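OK a few people asked what I've been doing with my evenings since March and the answer is: learning the night sky from my back steps, and I have so much to say about it that it's going in a thread. Settle in!

First thing. You do not need a telescope. I spent weeks reading telescope reviews and then my neighbor Syafiqah Tjoa lent me her old binoculars and I haven't opened a review since. Start with whatever's in the closet.

Second thing, let your eyes adjust. Really adjust. Phone in the house, porch light off, sit there being bored for a while. The first few minutes you'll see a handful of stars and feel let down. Stay put. They keep coming!!

I'm in Mimbridge, so there's a fair amount of glow from town to the south, and I still get plenty. Looking north over the trees is a completely different sky from looking south over the gas station.

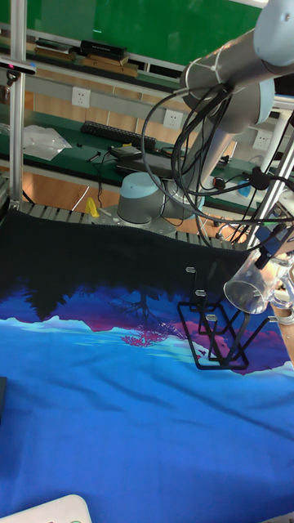
Orion is where I'd tell anybody to begin if you're reading this in winter. Find the three stars in a row (the belt), follow them down and to the left and you land on Sirius, which is so bright I thought it was a plane the first time. Follow them up the other way and you get to Aldebaran, which is orange. Stars have COLORS. I was a grown adult before I noticed this.

Keep going past Aldebaran and there's a tiny smudge that looks like a very small dipper. Pleiades. Now point the binoculars at it. I yelled. The dog barked.

Someone in the replies wants to know how many I can count in the Pleiades without binoculars. Six on a normal night. Seven once, on a very cold one, and I went back inside and told everyone in the house.

Trick for faint stuff: don't look straight at it. Look a little off to the side and it gets brighter. It feels like a prank but the edges of your eye are better in the dark than the middle is. This is how I finally got the Andromeda Galaxy, a gray fuzzy patch and the best gray fuzzy patch of my life. That light is over two million years old, and there I was in slippers.
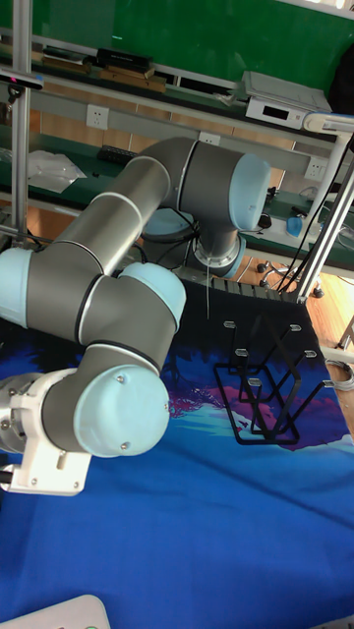

Keep a notebook. Mine is a mess, half of it is "clouds" and "clouds again" and one page just says "WOW" with no explanation. But flipping back to spring and seeing which constellations were up at bedtime and comparing with now is so much fun. You start to feel the whole thing turning.

Use a red light to write by. I put red tape over a cheap flashlight, two layers. One layer was too bright.

Qistina Kusuma asked about the Jupiter and Saturn thing. YES. December 2020, go look! Low in the southwest right after sunset, and they get closer together every evening until the 21st. They set early so don't wait for full dark or you'll miss them. You need a clear view down low, so I walk up to the top of the hill behind the school.

Also the Geminids are this month and there's hardly any moon. Blanket, hat, lawn chair that leans back, thermos. No binoculars for meteors, you want the whole sky at once.

Dress warmer than you think. Then add socks.

More when the clouds clear. If you get out tonight, tell me what you saw, even if it was one star and a raccoon.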